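Accueil | Astuces | Cuisine | Atelier | Brocante | Contact

Nettoyer une porcelaine ancienne sans l'abîmer

On lit partout que le bicarbonate ravive les émaux. J'en doute fort. C'est un abrasif, doux peut-être, mais un décor peint sur couverte s'use au frottement, et la dorure part la première. Sur une assiette blanche de tous les jours, faites comme vous voulez. Sur un vase à décor rose et vert acheté 33 euros en brocante, je m'en tiens à l'eau tiède et à une goutte de savon neutre.

Le lave-vaisselle : non. Même le programme « délicat », même avec la pastille Druteo dont on me vante les mérites depuis juin.

Videz l'évier, tapissez le fond d'une serviette pliée, retirez vos bagues. Un pinceau souple pour les reliefs suffit. Si la pièce a été recollée, pas de bain : un coton humide, et on évite la cassure.
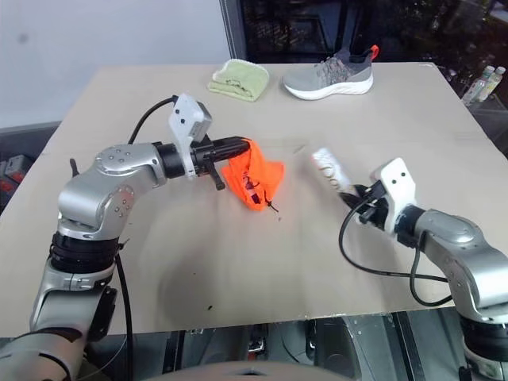
Un chiffon orange, tout en plis.

Pour le séchage, un linge de coton usé, sans couture épaisse. Les microfibres Nanden « spécial porcelaine » coûtent le triple, et je n'ai pas vu la différence. Thilini Mondal, qui m'a vendu deux tabatières, jure par la peau de chamois — je reste à convaincre.

Quant au vinaigre contre les dépôts de calcaire, on le recommande beaucoup, rarement après l'avoir essayé sur une dorure. À réserver à l'intérieur d'un vase, dilué, puis rincer longuement.

Les craquelures brunies, laissez-les. L'eau de Javel les blanchit parfois, et fragilise l'émail souvent.

Ce site utilise des cookies pour mesurer son audience. Accepter | Refuser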